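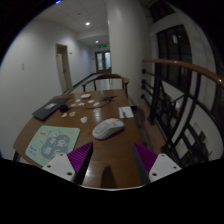
Switching from violin to fiddle tunes as an adult - why do my reels sound so stiff?

Posted by Lilla Illés

Hello everyone, and thank you in advance for reading what is going to be a long one. I played classical violin all through school, stopped for a good long while when life got busy, and picked it up again last January after my neighbor dragged me to the Zelwood session. I fell in love with the whole thing in one evening! The tunes, the laughing, the way people just start playing and everybody else finds their way in.

My trouble is that when I get home and play those same tunes, they sound like an exercise book. The notes are right (I'm a decent reader, so that part came back fast) and my intonation is okay, but there is no lift to it at all. I recorded myself on a reel in D and it was like listening to someone type. I have tried playing it faster, which only gave me stiff and fast. I have tried slurring the way the sheet music says, and I have tried ignoring the slurs completely and bowing every note separately. My old teacher's advice was to use more bow, and that made it worse.

The next big session is Wed 10 December and I would love to be able to start one tune without wanting to crawl under my chair. I practice 20 minutes most evenings, sometimes more on weekends. Is there something particular I should be working on, or does it just come with time? Also, do I need different strings? A man at the session told me my strings were "too polite" and I have been thinking about it ever since.

Nomvula Mnguni

Lilla, welcome, and please don't crawl under anything. I came over from orchestra playing myself, and I remember that typing sound very well.

Almost all of this lives in your right hand. Classical training teaches you to make every bow change disappear, and for reels you want to hear some of them, because that is where the dance is. Put the sheet music away and play just an open D string, steady eighth notes, one bow each, in the upper half of the bow. Now give a small squeeze of the first finger on the second and fourth note of every group of four. It isn't a big accent, more like leaning on a door that is already open. Keep going until it feels boring, then do the same on a D scale, and only after that go back to your tune.

Once that is comfortable, try slurring across the beat. Take the last note of one group and tie it to the first note of the next, so your bow changes direction just after the beat. It feels wrong for a week or so. I used to say "and-ONE" out loud while I did it, which my family did not enjoy, but it got the idea into my arm.

About using more bow - your teacher wasn't wrong for the music you were playing then, but try a good deal less. A few inches is plenty for a fast reel. If your shoulder is moving a lot, you're probably using too much. And slow down! I would go slow enough that you could chat to someone while playing, and let the speed come by itself. Twenty minutes is a perfectly nice practice. I'd spend half of it on the bow and half on one tune, and I do mean one. Bring that one to the session and ask if you can start it early in the evening, before the fast players have warmed up.

The other thing, and I know everyone says it, is to listen to the tune until you can hum it all the way through while you do the dishes. If you can't hum the lift, your arm won't find it either. Pick one player whose version you like and stick with that person for a while, since every fiddler bends things a little differently and it gets confusing if you mix them too soon.

Ratree Ratanaporn

strings. definitely strings. I changed to steel core and it was night and day. also get a Bodard bow if you can find one used

Sunee Suwannarat

I'd hold off on buying anything just yet, though Ratree is right that steel strings speak quicker and a lot of fiddlers like them. If yours are old then a new set will help whatever kind you choose. Change them one at a time so the bridge stays put, and check that it hasn't started leaning toward the fingerboard while you tune up. Steel cores are also much easier to tune with fine tuners on all four, so look at your tailpiece first.

I agree with everything Nomvula wrote about the bow. I would only add tapping your foot, which nobody in my orchestra was allowed to do and which I had to learn from scratch. Start with the foot by itself along with a recording, then add the open strings, then the tune. If the foot stops when the tune gets hard, that's the bar to practice.

Good luck in December, and do come back and tell us which tune you picked!

Lilla Illés

Oh, thank you all so much. I tried the open D squeeze tonight and I could hear a tiny bit of bounce by the end of it! The foot is going to take longer. Strings can wait until after the session.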